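Robot Learning Laboratory, Handout 3
Showing a Task by Hand and by Remote Control 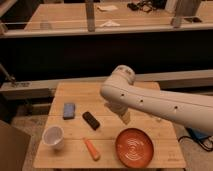 In this unit we record demonstrations for the tabletop task. One demonstration is one full attempt, from the start position until the arm is back in the start position. Please read the whole handout before your group takes the arm.

1. Two ways of showing

By hand: you hold the arm at the forearm and lead it through the motion. The motors must be in free mode. Most students find this easy, but your own hands can come into the camera view, and then the recording is of less use for training.

By remote control: you stay outside the marked area and move the arm with the hand controller. The motion is slower in the first hour. The camera sees only the arm and the objects, so for this course we keep mostly these recordings.

2. The task

Pick up the carrot and put it on the plate. The sponge and the paper cup are distractors. They stay on the table, but the gripper should not touch them. Change the positions of all objects a little between two attempts. If the carrot always lies in the same place, the model learns the place and does not learn the carrot.

3. Recording

Start the program Plilline and enter your group number. Each group records 14 attempts. Do not delete the failed ones, only mark them with "F". Last year's set, called Vullo, has 3678 attempts, and after we removed the ones with wrong marks 3140 were left. So please mark with care.

Move at an even speed. Long pauses are a problem: the model copies them, and later the arm stops above the table and waits. If you must think, think before you press Start.

4. To hand in

The recorded files and one page of text. Compare your first and your last attempt, and say which part of the motion was the hardest to show. Groups working in room Amundsen use the shared folder there.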